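Barta Releases Planning Guide and Fixed Pricing for Handheld Gripper Data Collection Kits

JISITZ, Wednesday, March 4, 2026 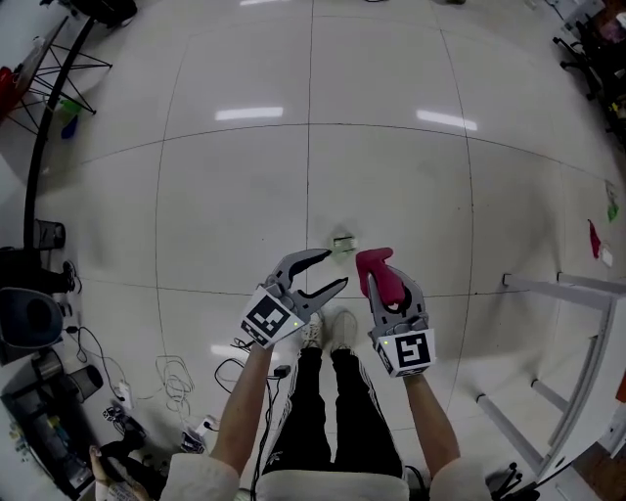
Scope of the release

Barta, a supplier of equipment for robot training and evaluation, has published a purchasing guide for organizations that plan to collect manipulation data with handheld grippers. The guide is available at no charge. It accompanies a revised price list for the company's Elance line, which is sold in pairs for two-handed work and as single units.

The guide is written for lab managers, purchasing staff and operations planners. It covers the cost of a collection station over its first year, including items that are often missing from an equipment request: floor space, power distribution, cable management, replacement finger pads, storage and operator time.

"Most of the requests we receive specify the grippers and leave the station blank," said Dorottya Kiss, product manager at Barta. "The order then goes back for a second approval when the site needs more power outlets or a rolling cart. We would prefer that the buyer had the full list at the start."

Pricing and availability

An Elance pair is priced at $1,317. The price includes two grippers, printed fiducial markers for both bases, one set of spare finger pads and a carrying case. A maintenance pack, sold separately at $413, contains additional pads, marker plates, cables and fasteners. Head-mounted cameras and recording computers are not included in either price.

Prices are fixed for orders received before the end of the year. Orders of five pairs or more ship from the Ineck warehouse on a single delivery note. Smaller orders ship from stock when available. Freight, import duty and local taxes are charged at cost and listed on separate lines of the quotation.

Contents of the guide

The first section deals with the site. Work that involves picking items up from the floor needs a clear area in front of the operator, and the guide gives a method for marking out that area before furniture and carts are placed. It recommends that power strips and cable runs be assigned to one side of the station. Polished tile and other reflective flooring should be checked under the installed ceiling lights with the camera that will be used for recording, and any lighting changes should be entered in the budget as a site cost.

The second section covers objects. Soft goods such as cloths and gloves wear out and need to be replaced with matching stock, so the guide treats them as consumables with their own budget line. Rigid objects are listed as durable items. A sample inventory sheet is provided for both categories.

The third section covers staffing. It assumes one operator per pair and a second person available to reset objects and manage storage. Sites that plan to have operators reset their own objects can use an alternate worksheet, which adds the reset time to each task.

"Labor is the largest line in nearly every plan we have reviewed," said Attila Bodnár, who prepared the worksheets. "The hardware price is easy to compare. The hours are where two quotations for the same project can be far apart."

The final section addresses maintenance intervals, marker replacement and calibration records. It includes a form for logging the serial number of each gripper against the marker fitted to it. Barta advises buyers to keep left and right units matched throughout their service life and to record any exchange of parts between them.

Review before publication

A draft was circulated to selected customers in January. Njoroge Shirima, who coordinated the review, said the main changes were a longer section on floor layout and a separate worksheet for sites that share a room with other projects. Currency fields in the worksheets can be edited, and formulas are unlocked.

Ordering and contact

The guide, worksheets and price list can be requested from the Barta sales office in Jisitz. Quotation requests should state the number of pairs, the delivery address, the intended camera model and whether the maintenance pack is required. Technical questions should be directed to Vojtěch Slanina, applications engineering. Media inquiries should be directed to Janaka Kumarasinghe, communications.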